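Dodel Journeys Opens Bookings for Small-Group Walking Trips in the Ethiopian Highlands

24/07/2018 – Dodel, the family-run travel company known for its unhurried trips through East Africa, is very happy to share that bookings are now open for its first season of guided highland walks, with the opening group setting out next March.

The new trip, called the Brelalent Trail, is a project that has been close to our hearts for a long while. It follows old farm paths and market routes from one village to the next, with plenty of time built in for coffee, for sitting on a wall and looking at the view, and for the kind of long lunch that turns into an early supper. No group will be larger than seven guests, and every walk is led by a guide who grew up in the area. 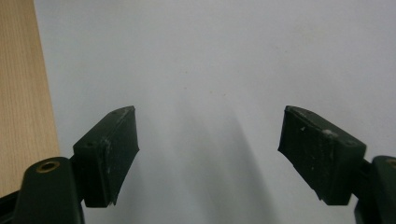
Guides Who Know Every Bend in the Path

Head guide Kiros Mekonnen has spent much of the past year walking the route with his colleague Bethel Yilma, meeting host families and talking over where guests might sleep, eat and rest their feet.

"People ask me what the highlight is, and I never give the same answer twice," said Mekonnen. "Some mornings it is the monkeys on the cliff edge, and some mornings it is just the bread coming out of the pan at Tiruwork Abdella's house – she will not let you leave until you have had thirds, so please don't eat much before you get there!"

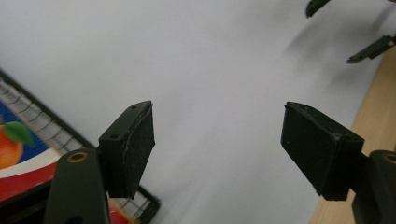 Guests will stay in simple stone guesthouses along the way, with warm blankets, hot water in the evenings and home-cooked meals made with whatever is in season. Bags travel ahead by mule, so walkers carry only a day pack. The longest day covers about 38 kilometers, though part of that is by road, and there is a shorter option for anyone who would like a gentler afternoon.

"We wanted a trip my own mother would enjoy, and she has strong opinions," said Eldana Gebretsadik, who founded Dodel and still answers a good many of the phone calls herself.

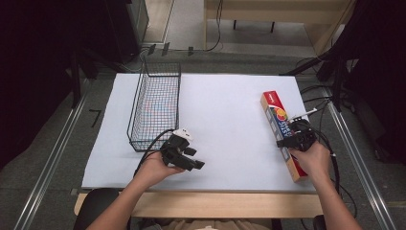 Prices start at $1,163 per person, sharing a room, and include all meals, guides and transfers within the highlands. International flights are extra. Guests who have traveled with Dodel before will find a returning-guest rate on their booking form.

For a detailed itinerary or to hold a place, please contact Kilian Brunner in the Dodel bookings office, who will be glad to talk through dates, boots and anything else on your mind.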